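From the Curndale Workroom: blue bags and a bare table

The long table at Curndale has had a busy January, and I do love seeing the wood again after all those weeks under boxes!

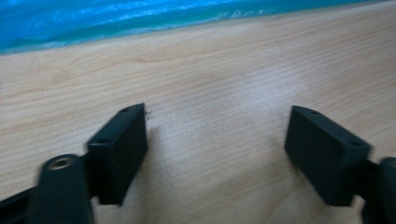 Pale grain and a bit of blue at the Curndale table.

We packed 14 bundles for the Nukisow swap (almost 90 pieces, if you count the mittens), and I'm so grateful to everyone who stayed until the soup ran out. A few of you asked what we still need, so I've put it all under the next heading.

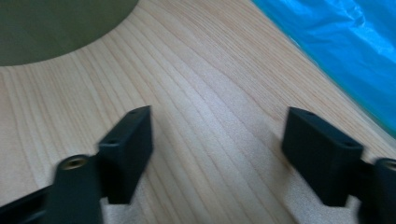

Bags, please

We're down to our last 12, and we go through them quickly once the spring coats come in.

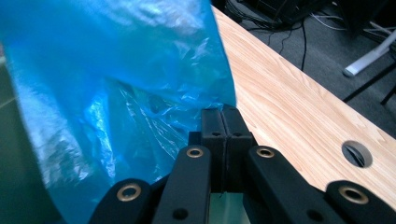 Sorting starts again at 3, with tea from the Kettle next door. If you have bags at home, the thin see-through blue kind is lovely for us, wrinkles and all, as you can tell coats from blankets before opening anything. Leave them on the shelf by the door.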